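Community Hall > Kitchen and Stores > Checks > Summer opening

OLLIS HALL: KITCHEN AND STORES CHECK, WITH COMMENTS
Checked by: Dulce Cisneros
Date: 26 Feb 2026
Next full check: July

Key: OK / FIX (do it this month) / WATCH (look again next time)

1. Outside door and step
Door opens fully from inside without a key: OK
Step edge marked: FIX
The yellow strip has worn away in the middle, just where everyone treads. There's half a tin of the old paint in the shed and it only needs one dry afternoon. The new closer on the door is a joy, by the way. No more slamming!

2. Fire blanket and extinguishers
Blanket on hook by cooker: OK
Extinguisher pins and seals in place: OK
Service label in date: OK
Signs visible from the serving hatch: WATCH
The hatch sign is fine until somebody props the tea trays in front of it. I've moved the trays to the lower shelf and they fit beautifully, so please let's keep them there.

3. Cooker and hood
Gas shut-off turns freely: OK
Hood filters clean: FIX
Burner 3 lights first time: OK (hooray)
The filters came out with a good layer of grease on them. They'll go through the dishwasher on the hot cycle, one at a time, and they must be bone dry before they go back up. Sirnico fitted the new igniter on burner 3 and it has made such a difference on soup days.

4. Fridge and freezer
Fridge at 5 or below: OK
Freezer at minus 18 or below: OK
Door seals: WATCH
Bottom corner of the freezer seal is starting to curl. Not letting air in yet. I shut a strip of paper in it all the way round and it gripped everywhere, which is a lovely simple test if you've never tried it.

5. Electrics
Kettle and urn leads undamaged: OK
Urn on its own socket: FIX
The urn draws nearly 3,000 watts and was sharing an extension with the toaster. The toaster is 800. Please don't! I've taken the extension away and hung it in the stores with a label on it.
Test stickers: all there except the hand mixer, asset no. 359, last seen at the Rajan supper. If it's in your cupboard at home, pop it back and I'll get it tested.

6. Floors and walkways
Lino flat at the join: OK
Mop bucket stored away from exit: OK
Mats: FIX
One mat by the sink slides. Swap it for the rubber-backed one from the porch.

7. Stores
Heavy items below waist height: OK
Steps folded and hooked back: OK
Folding chairs stacked no higher than the line: WATCH
We have 30 of the Jutis chairs now and they're so much lighter than the old ones, but people get carried away and build towers. Two stacks, please, with the feet facing the wall.

8. First aid box
Contents against list: FIX
Short of blue plasters and burn gel. Everything else was in date and neatly packed, so thank you to whoever went through it after the autumn fair.

Overall: a really good result, and far fewer FIX lines than last time. Initial each one on the sheet inside the stores door when it's done.
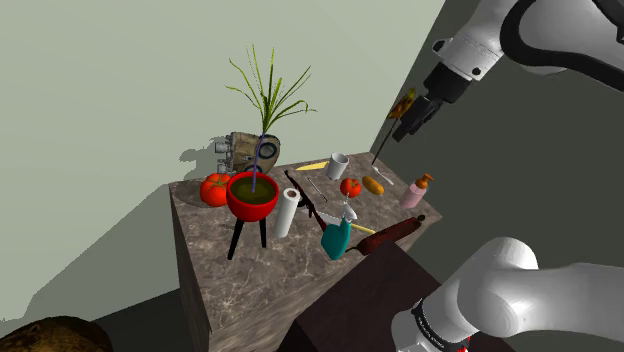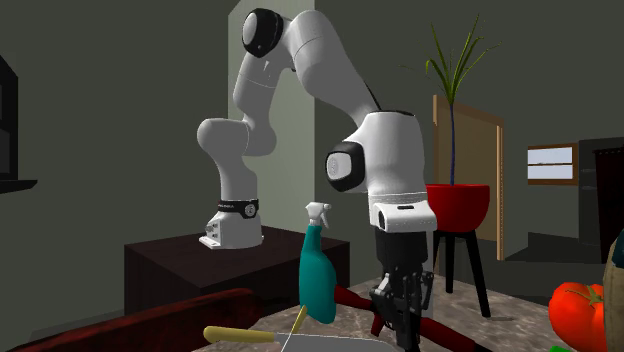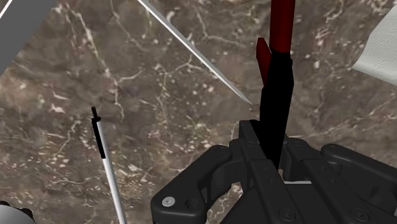 Computer-rendered views, one with a potted plant on the table.

Contact the hall office | © Ollis Hall | Back to top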